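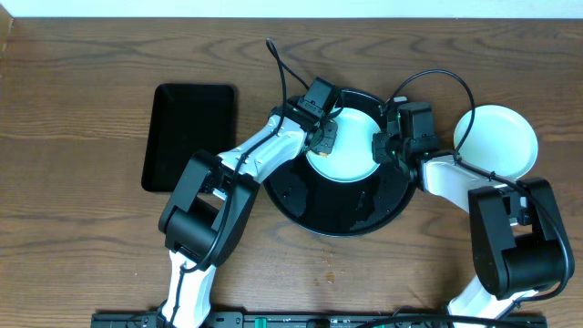 Chapter 7
Safe Practice at Two-Arm Workstations

Small robot arms now do bench work that used to be done by hand, including the handling and wiping of dishes and trays. They are light machines, but the rules that apply to larger robots still apply to them. This chapter covers the checks made before a run, the limits set during it, and the records kept afterward.

7.1 The Shared Work Area

When two arms are fixed to one table, each can reach into space used by the other. The site rules must say which arm may enter the shared area first and what the second arm does while it waits. At the Sanditdale training shop, the supervisor, Delia Voicu, has operators write this order on the job sheet before power is switched on. People stay 60 centimeters back from the table edge while either arm is live.

7.2 Water and Contact Force

Wiping brings water close to motors and wiring. Cables should be routed clear of the surface being cleaned and checked at the start of each shift. The force limit is set for the most fragile item on the table, and the speed is held to 80 millimeters per second while a sponge is in contact with a tray.

A gripper holds the sponge against the square tray, with the round tray beside it spotted with water. 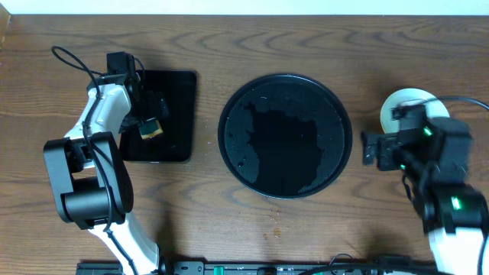 7.3 Stopping and Restarting

Any operator may stop a run. Before restarting, the operator must:

Open the grippers and remove any held item.
Dry the table and inspect the cables.
Return both arms to the home position.
Enter the stop in the log, with the time and the cause.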